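Search this wiki Go Advanced

Two-arm teaching cell

A two-arm teaching cell is a workstation in which a pair of robot arms, mounted to face each other across a shared table, is taught small handling jobs by the people who already do them by hand. The term covers the table, the arms, the cameras and the enclosure, and in everyday use it also covers the crew that runs it. "Cell" is borrowed from older factory language, where it meant any fenced-off robot. The newer kind is a much more sociable thing!

Origins at Brusholm

The name is closely tied to Brusholm, a contract packing and kitting company that built its first cell in a corner of its packing hall. Brusholm puts together mixed boxes of household goods and toys, and its orders change so often that ordinary fixed automation never paid off. A machine that could close one box beautifully was idle by the next order.

The first cell was set up by Norbert Slanina, a line technician who had spent years keeping conveyors alive, and Jae-in Cha, who came from the kitting benches and knew how every awkward object in the building liked to be held. Their working notes, known in the company as the Flurnine notes after the hall where the cell stood, are still handed to new starters. The notes are wonderfully practical. One page deals only with handles.

Layout

Two arms are used where one would do for simple picking, and the reason becomes clear as soon as something long or floppy turns up. One gripper can steady a piece while the other works on it, or both can take hold and lift together. Parallel grippers, with fingers that close straight toward each other, are the usual choice -- they are easy to understand and easy to fix.

Dark walls are common around the table. They keep stray light and passing coworkers out of the camera views, and crews tend to like the quiet corner that results. Tabletops may be dark or light, and many cells work with both.

Practice objects are deliberately ordinary. Bowls, cups, blocks, trays and toy kitchenware offer rims, handles and flat faces at very little cost, and a new starter needs no training to know what they are for. Cables are a subject of their own, as anyone who has tried to lay one neatly will agree.

What changes for the people

This is the part that makes the subject so interesting. In a cell, a kitter's knowledge becomes the raw material. An experienced packer guides the arms through a job again and again, and the control software (Brusholm's is called Aranda) learns from those runs. A session at Brusholm is 20 runs of one job, followed by a break and a change of operator. A job gets 200 runs before it is tried without a person guiding.

The work is lighter on wrists and shoulders, and harder on concentration. Operators describe being tired in a new way: less in the back, more behind the eyes. Brusholm answered this by limiting a turn at the controls to 60 minutes and by keeping every operator on the ordinary benches for part of each shift. The second rule was Cha's idea. She argued that hands get out of practice, and that a cell taught by people who no longer pack would slowly learn to pack badly.

Pay was a sore point at first. Teaching was treated as a favor between departments, and operators earned bench rates for it. After a long December of talks a separate grade was created, called Flelau after the training program, and bench staff can apply for it without a technical certificate. Slanina has said that the best teacher he ever trained had never touched a robot before and was nervous about the parking garage ticket machine.

Some worries remain. Packers who prefer the benches ask how many bench jobs there will be once the slower kits are handed over, and the company has promised notice of each transfer but has not given a fixed number of posts. Job titles, too, lag behind the work. "Operator," "teacher" and "demonstrator" are all in use for the same person.

Setting out objects

Layouts are changed between jobs so that the arms do not learn one exact position and nothing else. Stacked pieces are popular with crews, who enjoy inventing them.

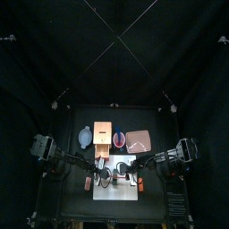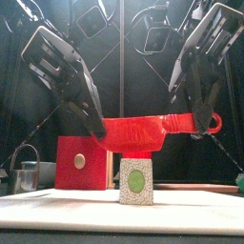

Two-arm work with small parts and household objects. In the second view, both grippers are on a red toy saucepan.

Reader comments

benchseven: Great to see the handles page get a mention. I learned from a photocopy of it and the coffee stain was copied too.

M. in kitting: The bit about tired eyes is spot on. We do shorter turns than 60 at our place and I would not go back. Does anyone rotate in pairs?

oldconveyor: Could someone add a section on maintenance? Finger pads wear out faster than you'd think, and ours get swapped by whoever is closest.

benchseven: @M. in kitting yes, pairs, one guiding and one resetting the table. Much nicer -- you get to talk!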